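Tovine is looking for a laundry and linen assistant for our workroom on Mollon Street. We wash, fold and pack towels, sheets and table linen for small guesthouses, two gyms and a number of salons. The job is part time, 13 hours a week to start, and most of those hours are spent at the folding tables.

Towels make up the larger part of what we handle. A bath towel is folded in half lengthwise, then in half again, then in thirds, with the hem inside. Hand towels skip the second step. Salons get theirs rolled. We go through this on your first shift and there is a card on the wall at each table, so you don't need to know it before you apply. What we do need is someone who can keep the edges lined up at the end of a shift as well as at the start of it.

Fleece is sorted apart from terry before washing and stays apart until it is packed. It is lighter and slides on the table, so it is easiest to take it by two opposite ends, pull it straight and lay it down before making the first fold. 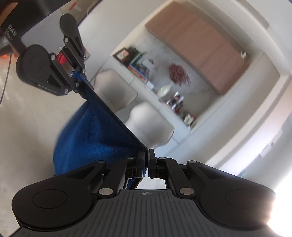
### Fabric care and folding

Our blue fleece towels are used mostly by the gyms. They dry on low heat and should come off the table flat, with no crease across the middle. Please don't iron them. If a towel has a pulled thread or a stain, it goes in the mending bin and gets replaced from stock before the order is closed.

### What you will do

- Sort incoming bags by customer and by fabric
- Load and unload washers and dryers
- Fold towels, sheets, pillowcases and napkins to the sizes on the table cards
- Check each piece for stains, holes and loose hems
- Pack finished orders, label them and put them on the outgoing shelf
- Wipe down tables and clear the lint traps before you leave

A normal week is about 2000 pieces across the whole team. August is heavier on account of the guesthouses, and we ask everyone to avoid taking more than a week off that month.

### What we are looking for

You should be able to stand for most of a shift and lift a full laundry bag onto a cart. You should be able to read a packing list and notice when it doesn't match what is in front of you. Experience in a hotel, hospital or commercial laundry is useful. Careful work at home or in another trade is fine too.

If you have a skin allergy to detergent, tell us when you apply. We use Canpolat unscented powder for everything except kitchen linen and can supply gloves.

### Hours and pay

Shifts run from 8 a.m. to 11 a.m., four days a week, plus one extra hour for restocking on a day we agree with you. Pay is hourly and goes out every two weeks. The rate is given at the interview and depends on experience. Training shifts are paid at the full rate. More hours may open up once the Murkinora guesthouse order begins, and current staff will be asked first.

There is a bus stop across the street and bike parking in the yard. Car parking is limited. The workroom is on the ground floor, with no steps from the yard door.

### How to apply

Write or bring a short note with your name, a phone number, the mornings you can work and anything you have done that fits the job. A resume is welcome but you can leave it out. Mark it "Linen assistant, ref. 742" and address it to Pauline Nuttall, Tovine, 11 Mollon Street. Notes can be left at the front counter any morning we are open.

Applications are due by Oct 4, 2024. Sandra Mottram runs the folding tables and will call people to set up a visit. It takes less than an hour and includes folding a few towels and sheets with her. Wear closed shoes and tie back long hair.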